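Students of Rosales Robotics Club Teach Folding

2019-05-29 - The Rosales student robotics club has opened its second project, Pristomik, about the folding of clothes. Students hold the grippers in their own hands and work in pairs on one T-shirt, each taking a corner of the hem.

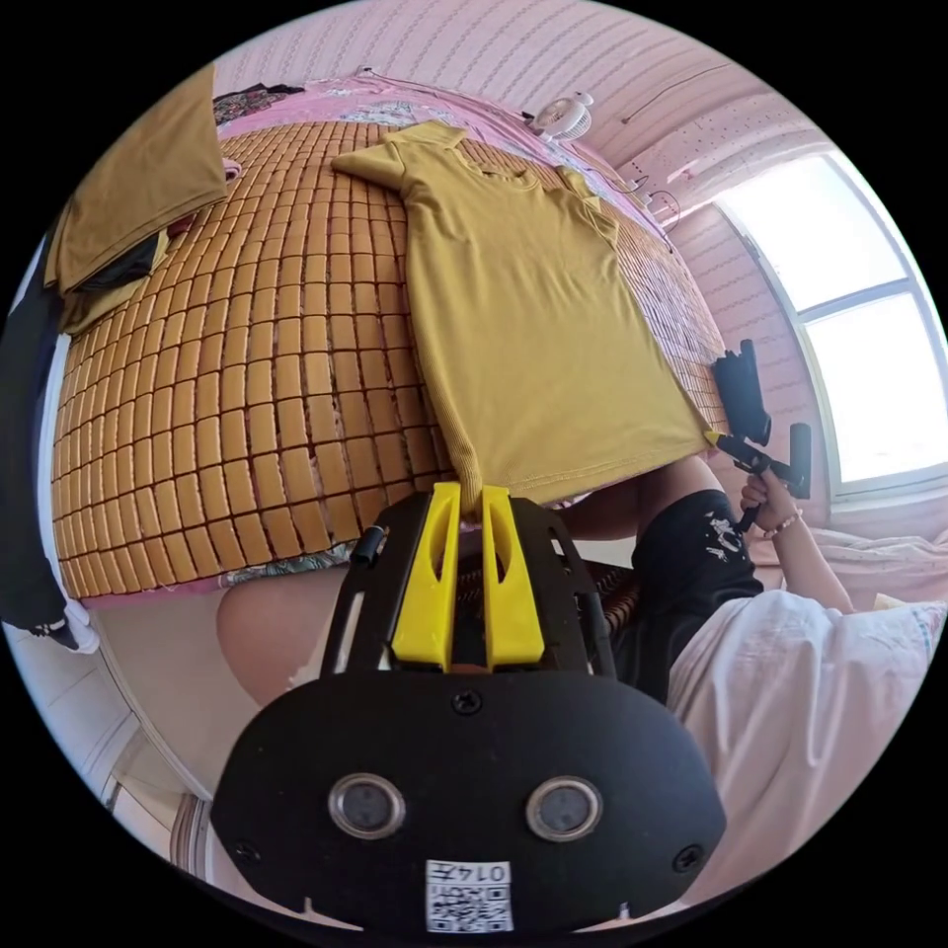 Next steps

The club has almost 402 recordings and will show them in July. "A soft shirt is a difficult teacher," said Itzel Olvera, club leader. Contact: Melquiades Serrano.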